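Nomimeck Folding Work Table, 308 Series
Sold by Kidavia
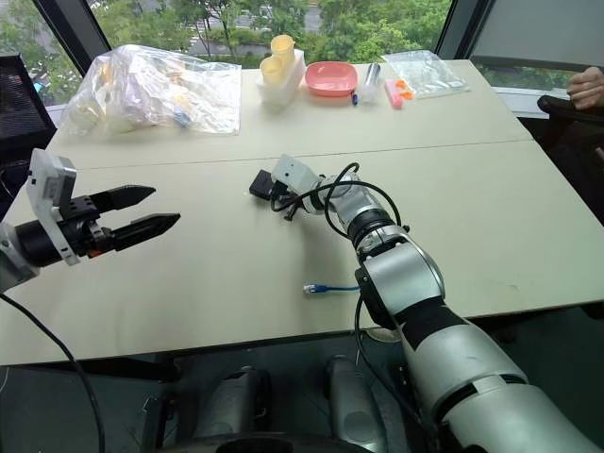
We put off stocking a folding table for a long time. Most of the ones we tried were bad in the same ways: the legs splay, the hinge sags, and the top bows in the middle by the second summer. The makers all say "heavy duty" on the box. Heavy duty has no agreed meaning in this trade, so please ignore it wherever you see it, including on the carton this table ships in. We asked Nomimeck to take it off and they said the cartons were already printed.

The 308 is the one we settled on. It is not perfect and we list the problems further down.

What it is

A one-piece top on a steel frame, with four legs that fold flat underneath. The top does not fold in half. That makes it more awkward in a small car, and it also means there is no seam down the middle to catch a pencil or drip glue through. If you need a table that folds in half, we don't sell one we like.

Leg locks

Each pair of legs locks with a sliding collar. Push the collar down past the joint until it stops. On a new table the collars are stiff and you may think one is locked when it is only most of the way there. Check both before you put anything on top. They loosen up after a few weeks of use - ours did, anyway, and the two customers who complained about it in March haven't written back.

Load

Nomimeck gives a load rating for this table. We are leaving it off the page. It is for weight spread evenly over the whole top with the table standing still on a flat floor, and hardly any work happens that way. A sewing machine is fine. So is a tabletop drill press, if you bolt it down near a leg. An engine block is not fine, and neither is a grown man standing in the middle to change a light bulb.

Wobble

Every folding table wobbles. This one wobbles less than the Begum we used to carry, mostly thanks to the cross brace between the legs. Lean on a short end and you will still feel it move. If you do fine work, push a long side against a wall.

Cleaning

Warm water and dish soap. Nomimeck suggests its own surface spray, and we tried it next to dish soap on two tables in the stockroom for a month. We could not tell which was which.

The Zokerness clamp kit

Optional, sold separately. It has 3 clamps and a strip of rubber matting. The clamps are good. The matting is thin, and you can get better at any hardware store for less. We have asked about selling the clamps alone and are waiting to hear.

Known problems

The rubber feet come off if you drag the table. Lift it. Spare feet come in packs of 4 and are cheap.
The carry handle is on the wrong side for left-handed people.
The paint on the frame chips at the hinge. We touch ours up with a paint pen.

Warranty

Three years on the frame, one on the top. The top warranty does not cover heat marks, so put something under a soldering iron or a hot pan. Claims go through us, and Damian Sobczak handles them. He will ask for a photo of the damage and one of the underside label, so send both the first time and save yourself a week.

Shipping

The carton is long and most carriers treat it as oversize. Orders placed before noon on Tuesday go out on that week's truck. Anything later waits for the next one. Check the corners of the box before you sign for it.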